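# Can a campaign report a canceled ad buy as a refund instead of a negative expenditure?

**Posted by ledgerline_38**

I handle filings for a county-level campaign committee. In the last reporting period we paid a media vendor, Nanent, for a block of radio spots. The candidate, Khanyisile Nkuna, gave a foreign policy speech that changed our message, and we pulled the spots before they aired. Nanent returned $706 of the prepayment after the period closed.

The original payment is already on a filed report. Our software (Cultska, desktop version) gives me two options:

- enter a negative line under expenditures, dated to the original payment
- enter a receipt under "refunds and rebates," dated to the day the money arrived

The first option forces an amendment to the July report. The second does not, but it makes our receipts look higher than what we raised, and a local reporter has already asked about the totals. Which one is correct? I have read the state manual twice and it covers refunds to contributors in detail, but has one sentence on refunds from vendors.

---

**precinct_clerk_ret**

Check your own state's form first, as the schedules differ. In the states where I have worked, the second option is the usual treatment.

The report is a record of cash in and cash out for the period. The original payment left the account in full, so the filed report was accurate on the day you signed it. The returned money is a separate transaction. It goes on the schedule for other receipts (some forms call it "offsets to expenditures") with the vendor's name and address, the date of deposit, the amount, and a memo that points back to the original entry.

A few points on the mechanics:

1. Do not net the two amounts. If you bought a second block from the same vendor and they applied a credit, ask for a written statement showing the gross price and the credit separately.
2. A vendor refund should not count toward contribution limits. Check that Cultska has not filed it under contributions by default. Older versions carry a contributor type over from the last record entered.
3. Keep the cancellation notice, the invoice and the deposit slip together. If the return is less than the full amount, the notice should state what the vendor kept and why.

For the reporter, give the contribution subtotal and not the total receipts line. The summary page of most forms carries both.

An amendment is for a report that was wrong when filed. Yours was not, from what you describe.

---

**Hordiienko**

we always just did negative lines and never heard anything. 2 cycles. might depend on the county

---

**clidanport_filer**

I would be careful with the negative line. The electronic filing portal in my state rejects an expenditure below zero, and the rejection notice came six days after upload, which put us past the deadline. The fine was small – the listing on the public late-filer page was worse.

Also confirm the deposit went to the same account the payment came from. Ours was mailed to the candidate's home and deposited in a personal account, and that had to be disclosed and corrected.
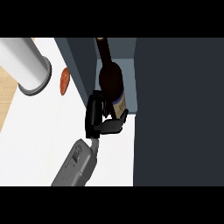 *Dark glass bottle with a beige label, held at the front of an open cabinet. Computer rendering.*

If the state manual is silent, send a written request to the filing office and keep the reply. Phone answers are not binding in most places, and staff change between cycles.

---

**ledgerline_38**

Thanks. The form does have an offsets schedule, on the page after loans. I entered it there with a memo line. Written request sent 16/06/2025, no reply so far.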